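Shop Floor Talk > Kitting, Packing and Light Assembly > Arms on the mixed-goods bench, one year in

27 replies, showing first page

benchmouse
Posted 7:40 am

Good morning, all! I've been reading here for ages and finally have something worth a thread. I work at Dendomel, where we pick and pack mixed household orders (a bit of everything, from kitchen stuff to novelty toys), and last January management started moving the odd-shaped items over to robot arms. They tried the whole thing out in simulation first, and those of us on the bench were asked to sit in and say what was realistic and what wasn't, which I thought was decent of them.

I went in ready to be grumpy. I've been picking by hand for 20 years and I have opinions about how you pick up a soap dispenser. But I ended up enjoying those sessions more than I expected, and I learned a lot about how much my hands do without asking me.

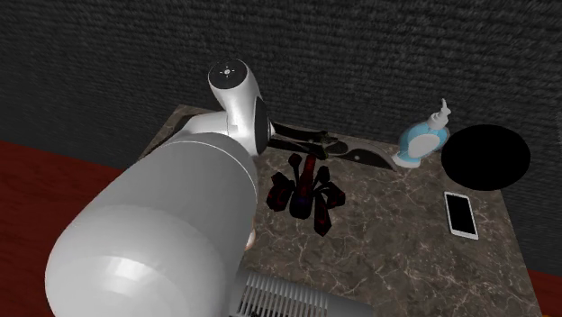 So the first big change was that my shift got quieter. We used to be six on the bench, all talking over each other, and now it's four, with the other two moved to returns (same pay, before anyone asks). I still see them at lunch, but it isn't the same as standing next to someone for eight hours and hearing every detail of their kitchen remodel.

The second change is that I walk more. I look after three stations now, so my feet are tired where my wrists used to be. My doctor is delighted, my shoes are not. I'd love to hear how it went for other people, good or bad.

tapegun_terry
Posted 8:15 am

Glad it's going well for you, and I mean that kindly, but I'd be careful with "same pay." We had that at my old place too. Same pay for the first year, then the new job got a new title, and the new title had a new pay band, and you can guess which direction it went. Get it in writing. And six down to four is two jobs off that bench, however nicely they did it.

benchmouse
Posted 8:32 am

That's fair, and I will ask. We have the move in a letter but I don't remember it saying anything about titles. I'm going to dig it out tonight.

Oldhand_Valico
Posted 9:05 am

Morning from Valico! We're a couple of years further down this road, so let me ramble a bit. Our bench had 23 people when the arms came and it has 23 now, so it doesn't have to go the way Terry says. What changed was who got listened to. The folks who knew the stock best, the ones who could tell you which lid pops off if you look at it wrong, were suddenly the people the engineers came to find. One lady who had never said a word in a meeting ended up practically running ours.

Anything fragile took the longest to sort out, and eggs were the ones we all argued over. Grip strength, finger pads, the angle you come in at, how fast you swing away afterward. I had a very firm view on all of that and so did everybody else, and some of those lunches got pretty loud. 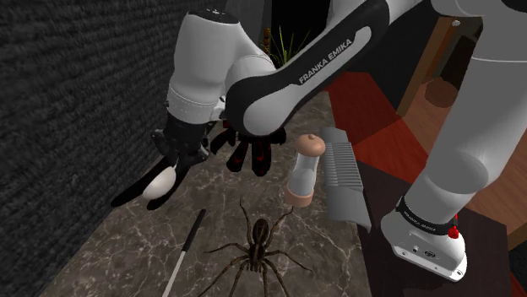 Do the pickers need any programming to look after a station?
Very little, at least with us. You learn to pause it, clear it, restart it and write a sensible note about what went wrong, and most people had that down within their first couple of weeks.

That's the thing I get asked most by people who are worried, so I thought I'd put it in. The note writing is the real skill, to my mind. "It messed up again" helps no one, but "it came in too low on the tall bottles" gets fixed by the afternoon.

quietcorner
Posted 9:48 am

I'm going to disagree a little with Oldhand. Writing notes sounds lovely, but where I work it got added on top of everything else, with no time set aside for it. We're expected to keep 80 orders an hour going through the station and also write up every stop. So people stopped writing, and then the same stops kept happening, and then we were told we weren't engaged enough. I don't blame the arm for that, I blame whoever did the schedule.

Oldhand_Valico
Posted 10:02 am

No argument from me there, that's a rotten way to run it. We get paid minutes at the end of the shift for notes. Somebody had to fight for those, and it took a good long while.

Iltano_nights
Posted 11:20 am

Night shift at Iltano checking in before I go to bed, so forgive the typing. We use the Pandey training course for new people, and the best part of it is that they have you watch the close-up work slowly before you ever stand at a station. I'd packed for years and had never given a thought to where I hold a thing. You just grab it! Then you see how much depends on whether you take it by the thin end or the fat end, and how straight it sits while you lift. 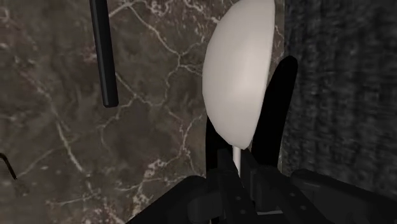

Anyway, it made me a better teacher for the new folks, even the ones who pack by hand. What I miss is the company. Nights were always small, and now there are stretches when I'm on my own with the stations for an hour or more. I started bringing a radio, and my supervisor was nice enough to pretend it was policy.

tapegun_terry
Posted 11:41 am

Being alone on nights is a safety question as well as a lonely one. Who comes if you slip? Ask about a check-in call, please.

Iltano_nights
Posted 11:46 am

We have one at 2 am, but you're right that it should be more often. I'll bring it up. Good night, everyone!

benchmouse
Posted 6:55 pm

Home now, with the letter in front of me. It says pay is held "in the current role," so Terry, I take back my cheerfulness and I'll be asking what that covers. Quietcorner, I'm going to ask about paid note time too while I'm in there. I'll post again once I've had the meeting.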